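Grikum Consumer Review Questions "Lifetime" Claims on Household Cloths

BERNAU, May 3, 2019 - Grikum Consumer Review today called on household goods maker Zumico to publish the testing behind its promise that a reusable cleaning cloth will survive 300 washes "with no loss of performance."

The group asked for the test reports in January and again this spring. It has received 2 replies, both of them copies of the sales brochure. Neither gives the water temperature, the detergent or the type of dryer used.

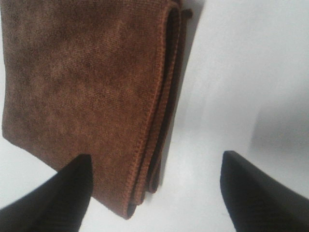
By Martin Goel

"Performance" is a roomy word. Zumico's brochure doesn't say whether it means soaking up spills, picking up dust or simply holding together. A cloth can fade, stiffen and shed and still be called a cloth.

The company also says that its product will keep paper towels out of landfills "through 2063." Grikum has seen no math for that date. The guarantee printed on the pack, meanwhile, runs for three years and excludes "normal wear," the very thing most buyers would expect it to cover.

Reusable cloths may well save some families money. Grikum takes no position on that until there are figures to check, and it advises shoppers to keep their receipts and compare prices per cloth.

Zumico has been invited to respond in writing. Any test data it supplies will be posted in full on the Grikum website.

Media inquiries: Press Desk, Grikum Consumer Review, Bernau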